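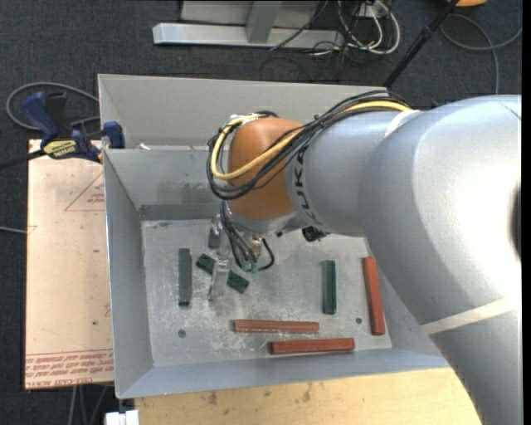 Griff in die Kiste: zwei Finger, zwei Sätze Backen

Zuletzt aktualisiert: September 2024

Seit August vergleiche ich am KUKA zwei Backensätze für den Parallelgreifer. Der eine kommt von Ehlers, glatt und schmal, der andere von Wedell, etwas breiter und an der Spitze angefast. Die Aufgabe ist immer dieselbe: grüne und rote Stäbe aus der grauen Metallkiste holen, die kreuz und quer auf dem Boden liegen. Klingt einfach, solange die Stäbe frei liegen. An der Wand wird es eng.

Pro Backensatz habe ich 242 Griffe gefahren, gleiche Geschwindigkeit, gleiche Greifkraft, gleiche Kamera. Die Kiste habe ich nach jedem Durchgang von Hand neu bestückt. Das hat länger gedauert als alles andere.

Ehlers

177 Griffe haben auf Anhieb gesessen. In der Mitte der Kiste gibt es kaum etwas zu meckern, die schmalen Finger kommen überall dazwischen. Probleme machen Stäbe, die schräg zur Greifrichtung liegen. Die drehen sich beim Schließen weg, und dann hält nur noch eine Kante.

Wedell

In der Mitte etwas besser, am Rand deutlich schlechter. Der breitere Finger stößt an die Kistenwand, bevor er neben dem Stab unten ist. Ich habe dann in der Steuerung einen Randabstand eingetragen, seitdem lässt der Planer diese Stäbe einfach liegen. Keine Kollision mehr, aber auch kein leerer Boden. 4 Griffe musste ich von Hand abbrechen.

Was mich sonst aufgehalten hat

Die Schlauchführung. Schläuche und Kabel laufen außen um das Handgelenk, und wenn Achse 6 weit dreht, spannt es. Ich habe den Drehbereich begrenzt und dafür ein paar ungünstige Anfahrten in Kauf genommen. Sauberer wäre ein Schlauchpaket mit Rückzug, aber das will ich für einen Vergleich nicht kaufen.

Zweitens die Kiste selbst. Sie ist mir anfangs gewandert, nur ein paar Millimeter, aber das reicht. Jetzt sitzt eine Schraubzwinge am Rand. Nach dem Umsetzen habe ich die Basis neu vermessen — die ersten Läufe vom August habe ich verworfen.

Vorerst bleiben die Ehlers-Backen dran. Als Nächstes probiere ich dünne Gummiauflagen und den neuen Controller von Sadetti, der die Kraft feiner regeln soll.

Kommentare (3)

Hartmut Fröhlich
Hast du die Wedell-Backen mal um 90 Grad gedreht montiert? Bei uns ging es an der Wand danach besser.

kirnen_tom
Welche Greifkraft fährst du? Bei lackierten Teilen rutscht es mir unter 60 N immer durch.

Autor
@Hartmut: Noch nicht, kommt auf die Liste. @kirnen_tom: 80 N bei beiden Sätzen.

Diese Website verwendet Cookies. Mit der weiteren Nutzung stimmen Sie dem zu. Mehr erfahren | OK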